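Plant visit: Marciniak wire goods, Dredine

October

Marciniak makes welded wire baskets, shelf dividers and dish racks at a single plant on the east side of Dredine. The plant opens to trade visitors twice a year. I signed up for the morning tour, which starts at the loading dock and follows the material through the building in the order it is processed. What follows is from my notes, with a few additions from the process sheet given out at the door.

Incoming wire

Wire arrives as low-carbon steel rod in coils and is drawn to size on site. Most small shops buy drawn wire. Marciniak went over to drawing its own after a run of coils with poor surface finish, and the guide was frank that the change took longer to pay off than planned. The rod is descaled mechanically by bending it over a set of rollers and then brushing it, with no acid bath. The loose scale falls into a hopper under the line. A dry soap lubricant is applied ahead of the first die.

The drawing line has 9 dies. Not all of them are in use at once; the heavier frame wire leaves the line early, and only the fine mesh wire goes through the full set. Each die is tungsten carbide in a steel case. Dies are pulled when the wire diameter reaches the upper limit of the tolerance band, and worn ones are recut to the next size up. I asked how often this happens. The answer depended on the rod supplier, and the two operators present did not agree on which supplier was worse.

Drawing hardens the wire. For mesh this is acceptable and even useful, as a stiffer wire holds its line between welds. For handles it is a problem, because a handle has to be formed into a tight loop at each end without cracking. Handle wire is annealed between passes and stored separately, under a red tag.

Straightening and cutting

Drawn wire comes off the block with a cast, meaning a permanent curve, and has to be straightened before it can be welded into a flat grid. The plant uses rotary straighteners for the frame wire and roller straighteners for the mesh wire. The rotary type leaves a faint spiral mark. It disappears under a powder coat but would show under bright nickel, so plated product is run on the rollers regardless of size.
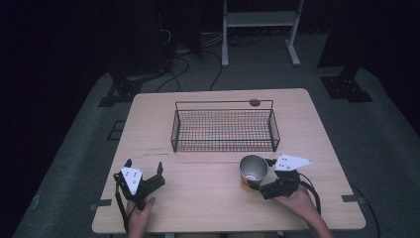

Cut length matters more than I had assumed. A cross wire that is short by even a small amount leaves a weld with too little overlap at the border, and the joint fails in the drop test. A long one leaves a sharp stub outside the frame. The cutters are checked at the start of each shift and after every coil change. Cut wires go into steel trays with a card giving the coil number, and that card stays with the batch through to packing.

Offcuts are sorted by grade and sold as scrap. The guide gave the scrap rate for the cutting area as 2 percent, mostly from the first and last turns of each coil.

Mesh welding

The main welding line was built by Farnetti and is the newest equipment in the building. Line wires are fed lengthwise from magazines, cross wires are dropped one at a time, and a row of electrodes closes on the crossings. Each crossing is a resistance weld: the current heats the contact point, the electrode force pushes one wire slightly into the other, and the joint sets while still clamped. Three settings govern the result (current, time and force), and the display at the operator station shows all of them for each electrode pair.

The set-down, or the amount by which one wire sinks into the other, is the main quality measure here. Too little and the weld pops off under side load. Too much and the wire is thinned next to the joint. Samples are taken from each batch and measured with a micrometer across the crossing, then pulled apart in a small shear rig next to the line. A good joint tears metal out of one wire. A poor one parts cleanly, leaving a round gray spot.

Noise on this line is considerable. Ear protection was handed out before we went in, and most of the explanation was given in the corridor afterward.

The older welding machines are still in service for short runs. These are foot-operated, single-point machines, used for attaching handles and for any basket with a shape the main line cannot form. I watched an operator attach loop handles for a while. The rim wire sits in a jig, the handle end is clipped over it, and the weld is made from the inside so that the mark faces down. The jigs are made in the maintenance shop and hung on a wall, each stamped with a part number. There are 141 of them. A good portion belong to products that have been dropped, but customers do sometimes reorder, so the jigs are kept.

Forming

Flat mesh panels are folded into baskets on press brakes with segmented tooling. The gaps in the tooling line up with the cross wires so that the welds are not crushed at the bend. Corners are the weak area of the design. On the cheaper range the side panels are folded up and tacked at the corners, with the rim wire carrying most of the load. On the better range the whole body is cut from a single cross-shaped panel and the corner wires are overlapped. 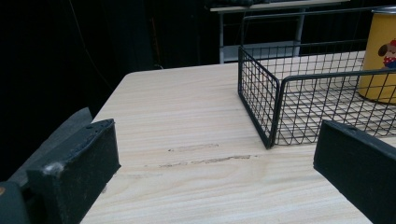
Springback was discussed at some length. Hard-drawn wire opens up again after bending, and the amount varies from coil to coil, so the brake operator makes a trial fold with each new batch and corrects the stroke. Bases are then pressed flat in a separate operation. A basket that rocks on a flat surface is the most common reason for a customer return, ahead of coating damage. Every basket on the better range is set down on a granite plate and pushed at the corners by hand. On the cheaper range only samples are checked.

Cleaning and coating

Formed goods go through a spray wash to remove soap and handling oil, then a conversion rinse and a drying oven. The soap is harder to remove than the oil. It collects in the crossings, and if any is left there it bubbles through the powder in the cure oven and leaves a pinhole. The wash was reworked last year with extra nozzles aimed upward from below the conveyor.

Powder comes from Starnum, in black, white and a pale gray. The black is by far the largest seller. Coating wire mesh is inefficient, because most of the powder passes straight through the openings, and there is also a shielding effect at inside corners where the charged powder tends to collect on the nearer wires and leave the corner thin. The booth recovers overspray through cartridge filters and feeds it back with new powder. I was told the mix is held at a fixed ratio but not what the ratio is.

Color changes take most of an hour with both operators cleaning. For this reason black is run for the bulk of the week and the other two are batched at the end. A dry film gauge is used on the rim, where there is enough flat contact for a reading. The mesh itself is judged by eye against a reference piece.

Cure is in a gas-fired oven with the conveyor making several passes. A logging thermometer goes through with the product once per shift. The plant holds metal temperature as the control value, with oven air temperature displayed only for reference.

Test room and sample display

The tour ended in the test room, with a display area at the far end. Testing covers static load, drop, handle cycling and salt spray. The handle cycling rig lifts and lowers a weighted basket until the loop opens or the weld fails. The current loop design has an extra half turn at the rim, adopted after early failures on a grocery order.

The salt spray cabinet was closed, but 38 panels from earlier tests were pinned on a board with their exposure times. Rust begins at the crossings in nearly every case, with the cut ends next. Open mesh spans between welds stay clean far longer. The panels with thin inside corners were marked with a yellow dot, and the difference was plain from across the room.
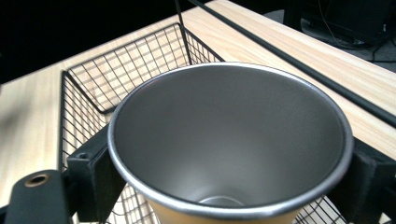

Cup with brushed stainless steel interior and mustard-yellow outer wall, over black wire mesh.

Questions were taken at the end. A buyer asked about stainless baskets. The plant does make them, in small runs on the single-point machines, and has no plan to move them to the Farnetti line, where carbon steel dust would contaminate the surface. Another visitor asked about minimum quantities, which vary by color more than by size. Special powder colors are possible if the customer pays for the booth changeover.

Practical notes for anyone going in spring: visitor parking is behind the dock, on the gravel side. Closed shoes are required and are checked at the door. Photography is not allowed on the drawing line. The process sheet has an error in the diagram on the back, where the rinse and the drying oven are shown in reverse order. The guide said a corrected sheet would be printed before the next open day.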